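kevix-folds

Notes, labels and tables on folding towels and other household cloth, kept by Wanting Xiao

Hello! You've probably come because you want the labels, so quickly: they're in folds.csv, there are 1048 rows, and one row is one folded cloth. The rest of this page is me going on about towels, but please read the part called "What I mean by a rectangle" before you use the neatness column, as that's the one people write to me about.

What's in here

folds.csv – the main table, one row per fold
cloths.csv – the 60 cloths, with sizes and what they're made of
surfaces.csv – the tables, desks and beds I folded on
holdout.txt – 200 row ids I'd like you to leave alone until the end
notes/ – my own text notes, one file per cloth, very uneven
photos/ – a photo of each finished fold, named by row id

Everything is plain text or CSV apart from the photos. The separators are commas and the notes are UTF-8. If a cloth name looks odd (I have one called "gravy"), that's the name and you haven't got an encoding problem.

How it began

I moved into a smaller flat and the towels wouldn't fit in the cupboard. I tried folding in thirds, then in quarters, then rolling, and I started writing down which ones stayed put on the shelf and which slid off and took their neighbours with them. After a while the notebook had columns. Then I typed up the columns, and by May I was folding other people's tea towels when I went round for dinner, which they were mostly fine about.

Trarkik is the name of the old notebook version, and you'll still see it in some of the row ids (tk-0031 and so on). Those rows are rougher. I didn't measure anything then, I just wrote "good" or "bad" or "hopeless", and I've turned those into numbers as fairly as I could. If you want clean data, filter out anything starting with tk.

The columns in folds.csv

row_id – starts with tk for notebook rows and kv for everything later
cloth_id – matches cloths.csv
surface_id – matches surfaces.csv
fold_type – half, quarter, third, long third, roll, or other
start_state – flat, crumpled, hanging, or from a pile
neatness – 1 to 5, see further down
edge_out – which way the layered edges face once it's put down: front, back, left, right
label_side – where the care label ended up, or "hidden", or "none"
band_side – for towels with a woven band near the end, where that went
restacked – yes if I picked it up again afterwards and put it on a pile
comment – whatever I felt like typing

The edge_out column is more useful than it sounds. With a thick terry towel, the side with all the loose layers is fatter than the side with the single fold, so a stack with every edge facing the same way leans. I alternate them now. You can see the change in the restacked rows if you sort by id: the comments go from "leaning again" to almost nothing about leaning at all.

label_side gave me more trouble than any other column. A care label is small and floppy and it gets everywhere. Sometimes I wasn't sure whether a pale bit sticking out was the label or just a corner of the hem, and when I wasn't sure I wrote "unclear" and left it at that. Please don't turn "unclear" into "none". They're different and I checked the "none" ones by hand.

What I mean by a rectangle

Neatness 5 is a proper rectangle with the corners meeting. I've given out very few of these, and most went to tea towels, which are thin and behave themselves.

Neatness 4 is a rectangle where one corner is off by a finger's width or so.

Neatness 3 is what I'd call a rough rectangle. You'd know it was folded, you'd put it in the cupboard, and you wouldn't be embarrassed if a guest opened the door. Most bath and hand towels land here, and I think that's fair for terry, which puffs up and won't hold a sharp crease however hard you press.

Neatness 2 is folded, but you'd want to redo it.

Neatness 1 is a heap with ambitions.

I scored each fold straight after I let go of it, standing up, looking down at it. Later I scored a batch of the same folds again from the photos and came out slightly kinder, so if you're rescoring from photos yourself you may find I look harsh. I haven't gone back and changed anything. If you do your own scoring, send it to me and I'll add it as a second column with your name on it.

Surfaces

A word on these, as they matter more than I expected. There are smooth desks, a kitchen table, two beds, an ironing board and the top of a washing machine. Beds are bad. The cloth sinks in and you can't slide your hand under it without bringing the duvet along. Smooth desks are good for the first fold, when you want the far half to come over in one go, and less good for the last one, as the whole thing skates away from you when you push down on it.

Desks with a raised shelf along the back need a bit of planning. You can't lay a big towel out flat with the far end up against a shelf, or you can, but then you've got nowhere to put your hands. What I do is lay it out lengthways along the desk and make the first fold end to end, then bring the long side over towards me. It takes up less depth that way. Turn it the other way and you'll be knocking the shelf with your knuckles every time.

In surfaces.csv I've put the usable depth, measured from the front edge to whatever stops you at the back, and a yes or no for "shiny". I put shiny in because glare off a varnished top made some of my photos hard to read, and I thought you'd want to be able to drop those rows.

The cloths

There are 60, and they're not a fair sample of anything. They're what I own, what my neighbours own, and a bag from a charity shop. The range goes from a face flannel up to a bath sheet that I can only fold with my arms right out. Grey and white are over-represented, which says something about me and about the charity shop. There's hardly any patterned cloth, so please don't use this to say anything about patterned cloth.

Fabric types are terry, waffle, plain cotton, linen and "don't know". Bai is the name I gave to the set of plain white hand towels, as I couldn't tell them apart and in the end I stitched a bit of coloured thread into each one. Ultance is the same sort of thing, a name for the grey terry set, and it's an old joke I won't go into. You'll see both in the set_name column of cloths.csv. They're nicknames and not makes.

I washed everything before it went in and didn't use softener. Towels that had been through the tumble dryer are marked "td" and the line-dried ones "ld". Line-dried terry is much stiffer and, to my surprise, easier to fold neatly. It stays where you put it! It's not as nice on your face, though.

What it's good for, and what it isn't

I use it to settle arguments about thirds against quarters (quarters for hand towels, long thirds for bath towels, and I'm not taking questions). Other people have used it for teaching sorting and filtering, as it's small and everybody knows what a towel is. It would also do for trying out a simple "folded or not folded" labeller, so long as you remember one person did all the scoring.

It isn't any use for fitted sheets. I tried two and gave up. It has no clothes in it either – shirts have sleeves and that's another project.

Known problems

Some notebook rows have no surface. I've left the cell empty and haven't guessed.

The fold called "other" covers too much. A few of them are envelope folds and should have their own type.

Photo names and row ids went out of step once when I renamed a folder, and I've fixed it as far as I know. If a photo obviously doesn't match its row (a tea towel where there should be a bath sheet, say), tell me the id and I'll look.

Using it

Do what you like with the tables and notes, and just mention kevix-folds and my name, Wanting Xiao. If you find mistakes, a short message with the row id is plenty. You don't need to be polite about it.

Next to do

I'd like to split "other" up properly, and I want more rows for towels put down singly in the middle of a desk, as too many of mine went straight onto a pile where the one underneath changes the shape. A towel left by itself relaxes a bit at the open side and you get to see all the layers.
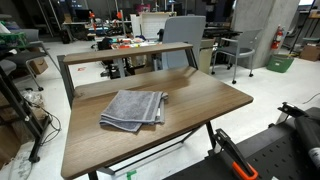

I'll be adding those as kv rows, with edge_out and band_side filled in from the start this time, and the holdout list will stay as it is.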